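Pivia Support — Ticket thread: Dryer stops before load is dry, dark items still damp
Status: Closed
Product: Clerano heat pump dryer, 800 W
Opened by: Myrto Kyriakidis
Assigned to: Orestis Ververidis

Myrto Kyriakidis
The dryer ends the Cupboard Dry program early. The display counts down normally, then drops to 0:00 with the load still damp at the waistbands and cuffs. Dark cottons are the worst. Towels washed on their own come out dry. No error code at any point. The lint filter is cleaned after every load and the water tank is emptied at the same time. The machine is on its own wall outlet, no extension cord.

Already tried: power off at the wall for ten minutes, a different program (Extra Dry, same result), smaller load.

Orestis Ververidis
Thanks for the detail. An early stop with no code usually means the moisture sensor is reading the load as dry. The sensor is a pair of metal strips inside the drum opening, just below the filter slot. Fabric softener and dryer sheets leave a film on the strips. The film does not show up well under normal light.

Please do the following with the machine cold and unplugged:

1. Wipe both strips with a soft cloth and white vinegar.
2. Wipe again with plain water and dry them.
3. Check the door seal for trapped lint along the bottom edge.
4. Plug in, select Cupboard Dry, and run a mixed load.

Report the starting time on the display and the time at which the program ends.

Myrto Kyriakidis
Strips wiped. The cloth came away gray. Starting time on the display was 89 minutes. Program ended after 50. Better than before, but seams on the dark items are still damp. I lay everything out on the bed on a towel after the cycle and go over the seams by hand, so I am sure of this. 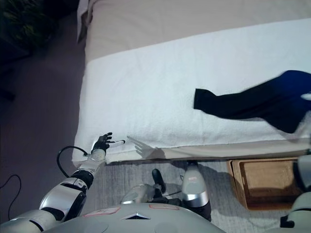
Myrto Kyriakidis

Same load, no softener used this time. The spin speed on the washer is at its highest setting. Let me know if you need the serial number from inside the door.

Orestis Ververidis
No serial number needed yet. The sensor is now responding, so I would leave it alone. The remaining dampness is in thick seams, and the sensor only reads the surface that touches the strips. There is a dryness offset in the settings menu that ships at 0.

Hold Program and Start together until the display shows "dL". Turn the dial to 2. Press Start to save. The offset applies to all automatic programs and stays in memory after a power loss. It has no effect on timed drying.

Periklis Christodoulou
Adding a note from second line. On units installed in a closet, also check the room air. The Galtitz service manual calls for the door to stay open during the cycle. A warm closet shortens the compressor run and gives the same symptom.

Myrto Kyriakidis
Offset set to 2. The dryer is in a closet and I had been closing the door. Ran two mixed loads with the door open. Both came out dry, including waistbands. Cycle time is longer, which I can live with.

Orestis Ververidis
Good. Repeat the vinegar wipe once a month if you go back to softener. Closing as resolved. Replies to this thread will reopen it.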